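# Joly Casino, Sustville

The Joly Casino is a small gaming hall and supper club on the river side of Sustville, a mill town in the Distside district. Locals mostly just call it "the Joly," and a fair number of them will tell you they had their wedding dinner there.

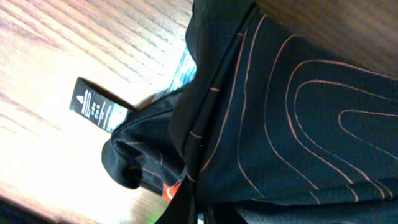 It was opened one May by Régis Lemaire, a former hotel cook who had bought the old Dakov grain warehouse with the idea of turning it into a restaurant. The card tables came along almost as an afterthought, once the town had voted to allow them, and for the first few years they were tucked into a back room behind the kitchen.

## Building

The warehouse is a long brick building of two floors, and a good deal of its old character has been kept (the loading doors still open onto the river in warm weather, and very pleasant it is too!). The gaming floor takes up most of the ground level, with 50 slot machines and three card tables. Upstairs there is a ballroom -- the Dakov Room, named for the grain company -- which seats 600 for concerts and rather fewer for dinner.

## Ownership

Lemaire ran the place himself until his knees gave out, as he liked to put it, and then sold it to Monique Hoarau, who had started there as a coat-check clerk and worked her way up to floor manager. She closed the hall for one winter to replace the roof and the wiring, moved the cashier's cage away from the drafty front entrance, and brought back the fish supper that had been dropped from the menu. A plan to add a hotel wing was put before the town and later withdrawn, mostly over the question of parking.

## Events

The Joly is probably best known outside Sustville for its winter dance series, which draws couples from all over Distside and often runs well past the advertised closing hour. There is also a bingo night, older than the slot machines and still fiercely attended, and a cribbage tournament held in the bar. The bar and restaurant can be reached by a separate door, so families may come in for supper without crossing the gaming floor.

*Last revised 28 Aug 2025.*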